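人手不足の現場に、手が二本届いた

小分け倉庫で半年、ロボットは何を引き受け、何を引き受けなかったか

通販の返品をさばく仕事は、外から見るほど単純ではない。箱を開け、中身を出し、ボトルなら倒して、起こして、回して、ラベルを読み、ふたの具合を確かめる。売り物に戻せるか、捨てるか、判断に迷えば脇の棚へ。日用品の返品と小分けを請け負うPullikの作業場では、繁忙期に一日3,000点がこの手順を通る。

この作業場に双腕ロボットが入ったのは二月だった。機体と制御ソフトをまとめて納めたのはNulbridgeという会社で、導入の説明会では「単純作業からの解放」という言葉が何度も出たそうだ。私はこの手の言葉を聞くと、まず勤務表を見せてもらうことにしている。誰が、何から、何時間解放されたのか。スライドには載っていないことが多い。

勤務表によれば、返品ラインの人員は51人のまま動いていない。減らしていない、と会社は胸を張る。たしかに減ってはいない。ただし中身は変わった。検品台に立っていた人の一部が、机に座る係に移った。ロボットの動作を見守り、つかみ損ねれば止め、記録をつけ、やり直させる。社内では「伴走」と呼ばれている。時給は検品のときと同じである。

伴走の机は作業台のすぐ脇にある。ノートパソコンを開き、画面と台を交互に見る。台の上ではロボットの両手がボトル一本を相手にしている。人間なら手に取りながら次の一本に目をやっているところを、機械は一本ずつ、律儀に進める。
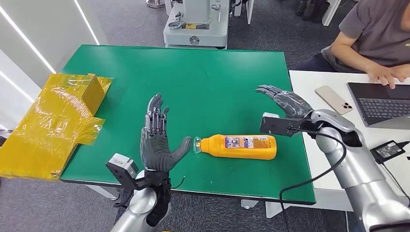 緑の作業台に横たわるオレンジ色のボトルと、左右に構えるロボットの手。右手の机では、ノートパソコンのキーボードに人の手が置かれている。

見ていて感心する瞬間はある。指の関節が細かく分かれていて、丸いものに沿わせようとする動きは、数年前の展示会で見たはさむだけの機械とは別物だ。休憩も取らないし、腰も痛めない。立ち仕事がつらくなっていた年配の従業員が座って働けるようになったのは、素直によいことだと思う。この一点だけでも導入した意味はあった、という声は現場で聞いた。

それでも数字は渋い。私が見学した日、午前の稼働でロボットが人の手を借りずに処理を終えたのは463点だった。同じ時間に、隣の列の検品担当者たちはその何倍もの量を流していた。Nulbridgeは「学習が進めば追いつく」と説明する。では、いつ追いつくのか。尋ねると、品目の構成による、という答えが返ってきた。返品の品目構成を決めるのは客である。倉庫にも、納入業者にも決められない。

苦手なものははっきりしている。透明なふた、光る包装、形の崩れた袋。フィルムで包まれた箱は照明を反射するので、カメラが輪郭を取り違えるという。そのため朝のうちに、人が品物をより分けておく作業が増えた。ロボットに向くものと、向かないもの。この前さばきは、導入前にはなかった仕事だ。業務日報には「準備」とだけ書かれ、自動化の効果を計算する表には出てこない。

もう一つ、表に出てこないものがある。手の感覚だ。検品の長い人は、ボトルを持った瞬間に重さで開封済みかどうかの見当がつく。ふたを軽くひねれば、液が回り込んでいるかどうかもわかるという。伴走に移った人の何人かは、画面越しではその勘が働かないと話していた。見ているのに、触っていない。退勤するころには、体より目が疲れているそうだ。勘は使わなければ鈍る。半年後に「やはり検品に戻ってほしい」と言われたとき、同じ速さで戻れる保証はない。

会社の側にも言い分はある。募集を出しても人が来ない。来ても夏までもたない。いまのうちに機械を育てておかなければ、数年先には請け負える量そのものが減る。経営の理屈としては筋が通っている。私も、人手不足は作り話だなどと言うつもりはない。

気になるのは、「育てる」という言葉の主語だ。つかみ損ねの記録をつけ、やり直しの手本を示し、品物をより分けているのは、時給で働く人たちである。その蓄積はソフトの改良に使われ、改良されたソフトはよその倉庫にも売られていく。契約書を見せてほしいと頼んだが、開示できないとのことだった。記録をつけた人に何か還元されるのかという質問には、「制度は検討中」という返事があった。

比べるために、同業のVasylenkoにも足を運んだ。こちらは導入を見送っている。代わりに作業台の高さを変えられるようにし、検品の持ち場を2時間ごとに回すことにした。地味な話で、見学者も来ない。それでも腰痛の訴えは減り、辞める人も減ったと聞いた。もっとも、こちらも繁忙期の残業は解消できていない。どちらが正解だと言えるほど、私は材料を持っていない。

Pullikでは秋に、二台目を入れるかどうかを決める。検討の材料になるのは、処理点数と故障の回数、それに電気代だという。前さばきにかかった時間と、伴走の机で目薬をさす回数は、いまのところ項目に入っていない。現場からは、せめて準備時間を日報で分けて書けるようにしてほしいという要望が出ている。用紙の欄を一つ増やすだけのことだが、私が訪ねた時点では、まだ前の用紙が使われていた。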